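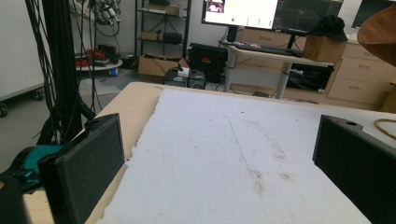
Liste : robotique-club-prutville
Objet : Re: [club] Plaque de mousse, pince et calendrier de rentrée
Date : 30 août 2026

Bonjour à toutes et à tous,

Je réponds dans le message pour les points qui me concernent, puis j'ajoute ce qui a été décidé pour la rentrée.

> Bonjour,
> J'ai relu le règlement de la coupe Portela. L'épreuve de préhension a changé
> par rapport à l'an dernier : les pièces souples comptent maintenant autant
> que les pièces rigides. Est-ce qu'on garde la mousse blanche pour
> l'entraînement ou est-ce qu'on commande autre chose ?

On garde la mousse blanche. Les bords s'effritent et la surface est tachée, mais pour les essais de prise cela ne gêne pas. Le trait peu marqué au milieu de la plaque peut servir de repère pour aligner la pince. Merci de ne pas en ajouter d'autres au cutter : si vous avez besoin d'un repère, mettez du ruban de masquage sur la table, à côté de la plaque.

Une commande de mousse neuve est prévue, mais elle servira pour les passages chronométrés. Elle restera emballée jusqu'en octobre.

> Deuxième question : l'ouverture de la pince. Chez moi, dans le simulateur,
> les doigts touchent la plaque avant d'être en position. Est-ce que c'est
> pareil sur la vraie ?

Non. Doigts grands ouverts, la largeur de la plaque tient entre les deux. Le problème vient du modèle que nous avons tous récupéré en juillet : les doigts y sont plus épais que les nôtres. J'ai déposé une version corrigée dans le dossier partagé, sous-dossier Flelum, révision 314. Supprimez l'ancienne avant de charger la nouvelle, sinon le simulateur garde les deux et prend la première par ordre alphabétique.

Pour ceux qui rejoignent le projet cette année : Flelum est le nom de notre programme de commande de pince. Stendix est l'outil qui relit les enregistrements et trace les courbes. Les deux sont dans le même dépôt, mais ils s'installent séparément.

> Troisième point : combien d'enregistrements avons-nous d'utilisables ?
> Je voudrais savoir si je peux lancer un entraînement ce week-end.

À la fin de juillet, nous avions 2 910 enregistrements. Après le tri, il en reste 2 418. Les autres ont été écartés pour trois motifs : horloge décalée entre la caméra et les moteurs, fichier incomplet, ou étiquette manquante. Ceux du dernier groupe sont récupérables si quelqu'un veut bien les reprendre à la main. C'est long et assez ennuyeux, mais ça ne demande pas de connaissances particulières. Si un nouveau membre cherche par où commencer, c'est une bonne façon de comprendre ce que l'on enregistre.

Tu peux lancer l'entraînement avec les 2 418. Prends un lot à part pour la validation et note lequel dans le cahier — l'an dernier, deux groupes avaient comparé leurs résultats sur des lots différents et il a fallu tout refaire.

> Dernier point : est-ce qu'on pourrait ranger un peu l'atelier avant
> la rentrée ?

Oui. Ce serait bien de commencer par le sol devant l'étagère : plier les cartons vides et ramasser les bouts de câbles. Les étuis et les pieds restent sur l'étagère. Ne débranchez rien du faisceau suspendu sans le signaler sur la liste, le repérage n'est pas terminé et seule une partie des câbles est étiquetée.

Pour la rentrée, voici ce qui est arrêté :

La première séance est réservée à l'installation des logiciels et aux consignes de sécurité. Venez avec votre portable et son chargeur.

Les équipes seront limitées à 6 personnes. Si vous avez déjà un groupe, envoyez la liste avant la première séance ; les autres seront répartis sur place.

Les essais sur la pince se feront sur réservation, par créneaux d'une demi-heure. Le tableau est ouvert. Un créneau non utilisé au bout de dix minutes peut être repris par l'équipe suivante.

Le dossier d'inscription à la coupe Portela part en une seule fois pour tout le club. Il me manque encore des autorisations parentales pour les mineurs. Le formulaire est le même que l'an dernier, mais il faut le signer de nouveau.

Une question reste ouverte : le revêtement des doigts. La face texturée d'origine convient pour les pièces rigides. Sur la mousse, je n'ai pas d'avis tranché. Si quelqu'un a du silicone mince ou du caoutchouc à tester, apportez-en un morceau à la première séance. Démontez les doigts par les vis du support et ne percez pas les patins, nous n'avons pas de rechange.

Bon dimanche,

La coordination du club de robotique de Prutville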